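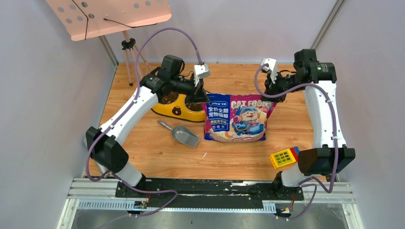
# How a Robot Learns from Examples

Think about how you learned to tie your shoes. Somebody probably sat next to you and did it slowly, and then you tried. You needed to see it more than one time. After enough tries, your hands knew what to do.

Some robots learn in a similar way. They need examples, and a person has to make those examples first. Making them is called **gathering data**. Data is just a word for information that gets saved so it can be used later.

## Who moves the arms?

At the Trurska workshop in Hasivville, people teach robot arms to do small jobs from around the house. One of the jobs has to do with feeding a cat. There is a bag of cat food, a yellow bowl with two parts, and a scoop. There is no cat. Cats walk on things.

When the gathering starts, the robot arms don't know anything about cat food. A person moves them. The person holds a pair of handles, one for each hand. If the left handle goes up, the left arm goes up. If the person squeezes the right handle, the fingers on the right arm close.

This is called **teleoperation**. "Tele" means "far away," but the person doesn't have to be very far. At Trurska the chair is in the same room.

## What gets saved?

While the person is working, a computer saves two kinds of things.

The first kind is pictures. Each arm carries a small camera above its fingers, so the computer gets a close view of whatever the fingers are near. Another camera looks at the whole table.

The second kind is numbers. Every joint in the arm bends by some amount, the way your elbow does. The computer writes down how much each joint is bent, and how far open the fingers are. It does this many times every second.

When you put the pictures and the numbers together, you get something like a flip book with notes on every page. One page might say, "The bag looked like this, and the arm moved like that."

One try at the job, from start to finish, is called an **episode**, the same word we use for a TV show. For the cat food job, the workshop has saved 976 episodes so far.

## Why so many?

A bag of cat food is harder than it sounds. A box keeps its shape, but a bag doesn't. It bends and wrinkles and slumps over. Every time somebody puts it down, it ends up a little different.

If the robot only ever saw the bag in one spot, it might learn to reach for that spot and nowhere else. Move the bag over by the width of your hand, and the fingers could close on air. So between episodes the people change things. They turn the bag. They stand it up or lay it flat. They slide the bowl over. A toy may be left out on the table too, so that the robot can learn that some things have nothing to do with the job.

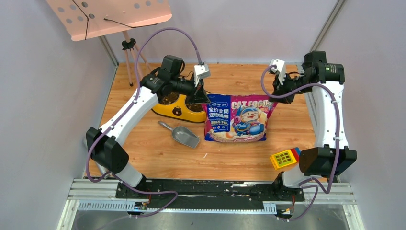 Parsa asked whether it wouldn't be quicker to put the bag in the same place each time and tell the robot exactly where that is.

It would be quicker, and many factory robots work that way. A machine that puts caps on bottles can do the same move all day long, as each bottle comes to the same place. A kitchen is different. People leave the bag on the counter one day and on the floor the next – and by the end of the week it's half empty and has a new shape.

## Good tries and bad tries

People make mistakes when they move the arms. The bag slips, or the scoop gets knocked off the table. After each episode, the person marks it as good or bad.

Bad ones aren't always thrown away. Say the fingers miss the corner of the bag, back up, and try again. That can be a useful thing for a robot to see, because it will miss sometimes too. But if the person sneezed and swung an arm into the bowl, that episode goes in the trash.

It can get tiring. At Trurska a person works for one hour and then takes a break. Tired people move in a jerky way, and the robot would learn to be jerky.

## Then comes the learning

The saved episodes go into a computer program called a **model**. The model looks at a picture and guesses how the arms should move. Then it checks its guess against what the person did. If the guess was wrong, the model changes itself a little bit and goes on to the next one. It does this over and over, and at Trurska it takes roughly 11 hours.

After that, the person lets go of the handles and the model moves the arms by itself. The workshop lets it try the job 100 times and writes down what happened each time. If it keeps having trouble with one part, the people go back and gather more examples of that part.

## Try it yourself

You need two people, a blindfold, and a small bag of rice or beans, closed tight.

1. One person is the robot and wears the blindfold.
2. The other person stands behind and gently moves the robot's arms to pick up the bag.
3. Do this five times with the bag in the same place.
4. Now let the robot try alone.
5. Move the bag a little and let the robot try again.

Switch places when you're done. You can also try it with 2 bags of different sizes.

## Words to know

**Data:** information that is saved to be used later

**Episode:** one try at a job, from start to finish

**Model:** a computer program that learns from examples

**Teleoperation:** moving a machine from a distance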